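12 May 2021

I slept badly and came to the office before seven, with my bread still in the bag. The building was quiet and the heating was off, but I prefer to start the collection when the network is free. The rendering machine shares the line with the people of Inex upstairs, and after nine o'clock every reset of the simulator takes so long that I forget what I wanted to do.

We are now in the second week of the door task. The plan from Wundetti says 900 good demonstrations of "open the door and pass through," in apartments that the generator makes for us. A good demonstration means that the robot begins in a random place, finds the handle, presses it, pulls or pushes, and goes through without touching the frame. I drive it with the two hand controllers. When I am tired my left hand turns the base too early, and then the door comes back against the arm and I must throw the episode away.

Yesterday evening I believed that the problem was my hands. This morning I think it is also the starting positions. In many episodes the generator puts the robot inside a hallway where the door is already partly open. The label still says "closed door, approach." So the model would learn to reach for a handle and press it when there is no need, and I would be teaching it this with my own careful work. I opened the log and looked at the first view of each episode, one after another, until my coffee was cold. It was boring work, but I am glad that I did it. I wrote the bad ones on paper, because I remember better with a pencil.

The one I keep returning to is from the tiled apartment. The door stands open, the black lever is on its edge, and behind it there is a rocking horse on a low cabinet. I know this horse very well by now. I have driven toward it so many times that I gave it a name, Thibodeau, after the street where I lived when I first came to this country.

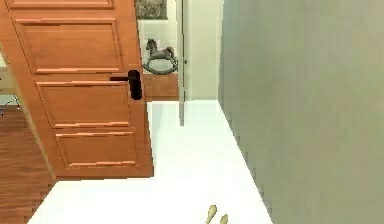

Miyuki Hosoda does not agree with me that these episodes must go out. She wrote in the shared notes at lunch that a door which is half open is the most usual door in a real home, and if we remove all of them the model will be lost the first time somebody forgets to close one. Her proposal is to keep the episodes and correct the label, and to record extra ones where the robot only pushes the door wider with the back of the gripper.

I read it three times. My first feeling was a small anger, I must admit, because I had already moved the files to another folder. My second feeling was that she is right about homes. In my mother's apartment no door was ever completely closed, only the bathroom, and that one not always.

But I still do not want the two kinds under one label. A person reads "open the door" and understands what is needed from looking. Our model does not have this common sense yet, it has only what we show it. I answered her that I will make a new task name, "widen and pass," and put them there. She sent a thumb. With Miyuki a thumb can mean many things.

In the afternoon I recorded 20 of the new kind. The pushing is more difficult than I expected. If I come too straight, the fingers touch the panel first and slide. If I come from the side, the base is too near the wall, and in the narrow hallways there is no space to correct. I found that it goes better when I lower the arm a little before I move the base, and do not move both together. I must write this in the guide for Thiện Phan, who begins to collect in July and will otherwise learn it in the same slow way as me.

At four the Zitby license stopped and the simulator closed in the middle of an episode. I lost only that one. I called the support number, listened to piano music, and then it began to work again by itself while I was still waiting.

I moved the files back to the first folder before I went home. The labels I will change tomorrow, when my eyes are fresh. It rained on the way to the bus and I had the umbrella on my desk.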